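From: Marites Dumlao
To: Doltdale household list
Subject: Re: duvet sizes and the laundromat

Petro Zhuravel wrote:
> Has anyone on the list washed a king down duvet at home? Ours says
> 80 percent down on the tag and I don't want to ruin it. The cleaner
> on Kisik Street wants more than I paid for the cover and sheets
> together. Also, is it worth going down a size? It hangs to the floor
> on both sides.

Petro,

I would not do it at home unless your washer is a big front loader. I tried in a regular top loader and the middle of the duvet never got rinsed. The laundromat in Doltdale has 2 large machines at the back that will take a king. Go before 10 in the morning or you will wait.

Use half the soap you think you need and run an extra rinse. Dry on low. Mine took most of a morning, and I stopped the dryer every so often to break up the clumps by hand. If you can still feel lumps, it needs more time.

On size, I would keep what you have. A large bed wants some overhang, and with two people under it the sides ride up at night.

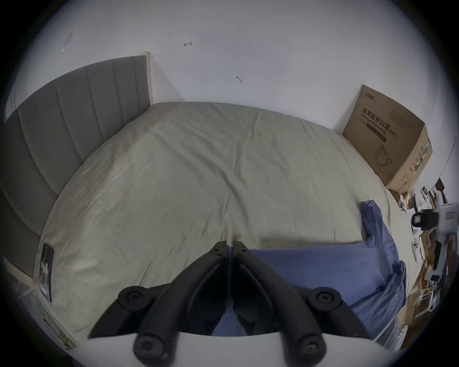 Edivaldo Camargo wrote to me off list that he went down a size two winters ago and regretted it by October. He ended up buying a second one, so now they each have their own and sleep better. He says to measure the mattress depth first, as the newer ones are a lot thicker and eat up the width.

I have not tried the two duvet setup. Elsa Nordin did post about it last spring, and it should be in the archive, message 949, with her notes on covers. She said the ones with ties inside the corners hold better than the ones with snaps.

If you do go to the laundromat, bring quarters. The change machine was out when I was there.

Marites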